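Taping a stand-up night for a small channel

Elvia Ponce has directed nine stand-up specials, most of them made for less than the catering budget of a network show. Her latest, recorded in the function room of the Boonchu, will go out in March on the comedy channel Kovton.
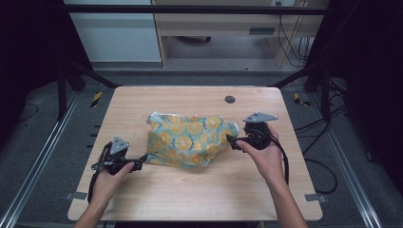

The room

The Boonchu seats 204, but Ponce sold 151 tickets. The back three rows came out to make space for two fixed cameras and the sound desk. A third camera stood at the end of the front row, low enough to keep the microphone stand clear of the performer's mouth.

"A half-full balcony reads worse on screen than no balcony," she says. "So we closed it and brought everyone downstairs."

Ceiling height matters more than most producers allow for. In a tall room laughter spreads upwards and arrives late at the stage, and comics begin to rush. The Boonchu's ceiling is low and carpeted walls do the rest.

The sound

Audience microphones were hung in pairs over the aisles and recorded on separate tracks. Ponce does not add laughter in the edit. She does shorten it – a laugh that holds for eight seconds in the room feels long at home – and the cuts are hidden under a change of camera.

Each of the four acts performed the same set twice, at an early and a late show on 9th January. Clothes had to match between the two. The early show is usually cleaner, the late one looser, and the finished programme takes its openings from the first and most of its crowd work from the second.

The edit

The running time is 55 minutes, fixed by Kovton before a word was recorded. Briltel, which handled post-production, delivered a first assembly well over that. Ponce removed whole routines and left the remaining ones intact, on the grounds that a trimmed set-up weakens every callback that depends on it.

A second programme is planned for the Sodinport, a converted chapel with a much harder echo. She has asked for curtains.

Comments (3)

marlow_t
Was at the late show. The second act ran well over and it was the best part of the night. Hope it survived.

Pat in row F
Agree about balconies. Please could someone tell our local theatre.

deskfader
What were the audience mics? Hanging pairs always give me trouble with the PA bleeding in.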